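The Patience Business
At Musteo, teaching a robot to empty a bin means a lot of reaching, missing and starting over

By Javiera Aravena
10/31/21

I had been in the building less than an hour when Kai-wen Ho handed me the controller and told me to go ahead and ruin something. He meant it kindly! A bad pick is still worth saving, he said, and the people who work here all the time have gotten too good at it to make really interesting mistakes.

Musteo rents the back half of a former upholstery shop, and the front half still smells a little of glue. What the team does there is simple to say and slow to do. They collect examples of a robot arm picking things out of a bin, thousands and thousands of them, and feed them to a learning system they call Folline. Folline looks at what the camera saw, looks at how the arm moved, and tries to work out for itself what a sensible grab looks like.

I figured there would be formulas on whiteboards. There was one whiteboard, and it had a lunch order on it.

Why a bin is hard

You and I can fish a pen out of a drawer while talking on the phone. For an arm, a bin is a mean place to work. It has walls to bump into and corners where things wedge themselves, and whatever you touch tends to shove whatever is next to it.

Mei-kuen Cheng runs the collecting side, and she explained it to me with her hands in a shoebox. If every example starts with the parts neatly spaced in the middle, she said, Folline learns that the world is neat. Then it meets a block jammed along a wall and has no idea what to do. So the parts get tipped in any old way, and each session is 61 attempts – a number that goes back to a spreadsheet from January and has just sort of stuck.

Each attempt gets a line in the log. Picked, slipped, pushed, gave up. There's a column for comments too, and I spent a happy coffee break reading it. My favorite just says "rude."

My turn at the controls

The arm goes where you point it, more or less, but you're steering something heavy by looking at it sideways, and my sense of depth was terrible. I came in too high. I came in too far left. I closed on nothing 5 times in a row, and Kai-wen logged every one of them with real enthusiasm.

The blocks are long, which makes them worse than they sound. Grab one near the end and it swings. Grab it in the middle and you may well have a neighbor in the way. With red and green ones lying at every angle, I kept picking my target by color and then finding I'd chosen the one tucked in under the arm, right where I could hardly see it.

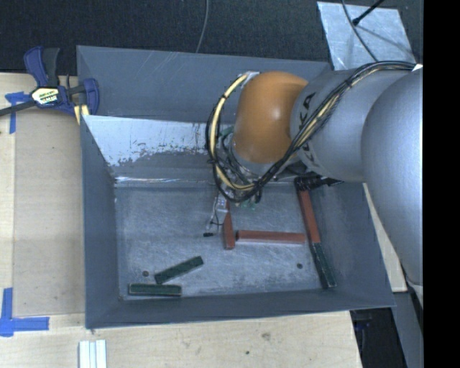 What happens to the bad ones

My session ended with 12 clean picks, a score Mei-kuen called "very useful," and I've decided to take that as a compliment. All of it went into the pile, misses included. Folline needs to see what a doomed grab looks like just before it goes wrong, and apparently I'm a rich source.

Patricio Paredes, who looks after the training runs, told me the misses were an argument for a long time. He used to throw them out. Then he left them in for one run, mostly out of laziness, and the arm stopped making the same silly lunge at the corners. He still sounds a bit annoyed about it.

The next set of parts will be bent ones, and there's a list of 27 shapes taped up by the door. Kai-wen has already asked if I'd like to come back and be bad at those too. I said yes before he'd finished the sentence.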